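Harnon Laundry Is Opening a Second Shop on Eshun Street, and It Stays Open Late

Last updated: March 29, 2026

DURON - I've been wanting to write this one for months, so forgive me if I run on a little. Harnon Laundry, the wash-and-fold shop I started on Urner Avenue, is opening a second location in August at 106 Eshun Street, right where the old shoe repair place used to be. The lease is signed, the plumber has been paid (ouch), and we're taking sign-ups for the neighborhood wash plan starting now!

If you haven't used us before, it's pretty simple. You drop off a bag, we wash it, dry it, fold it and text you when it's ready. You can also do your own loads if you like the quiet, and plenty of people do. The Urner Avenue shop has 367 households on the wash plan, and 103 of them live on the Eshun side of the tracks, so they've been hauling bags over the footbridge in all kinds of weather. That was the whole argument for a second shop, really. I made it to the bank with a map and a lot of hand waving. 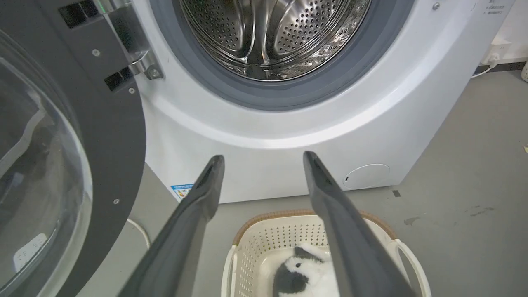
A front-loader with the door open.

The new shop will be open until midnight every night of the week. I worked night shifts at a bakery before I got into laundry, and I remember what it was like to get off work with flour in my socks and find every place locked up. We've had bakers, nurses and bus drivers asking for late hours ever since Urner Avenue opened, and the new lease finally lets me say yes.

A load at Eshun Street will cost the same as it does on Urner Avenue, and your plan works at both shops. Drop off at one and pick up at the other if you want, just tell us when you hand over the bag. We're also bringing over the free soap shelf, the lost sock board and the good folding tables (the tall ones, my back insisted).

One small favor from everybody: when you finish a front-loader, please leave the door open and wipe the rubber seal with a dry cloth. It keeps that swampy smell away. Same advice for your machine at home. 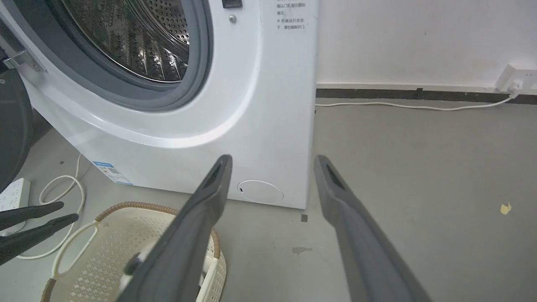 Jobs at the new shop

I'm hiring 17 people for Eshun Street, mostly part time, with paid training at Urner Avenue in the weeks before we open. Evening shifts pay extra. You don't need laundry experience, but you do need to be okay with fitted sheets. Stop by Urner Avenue and ask for an application at the counter, or pick one up when you drop off your wash. Reporters who'd like a look around before August can leave a note at the same counter and I'll call back, probably between loads.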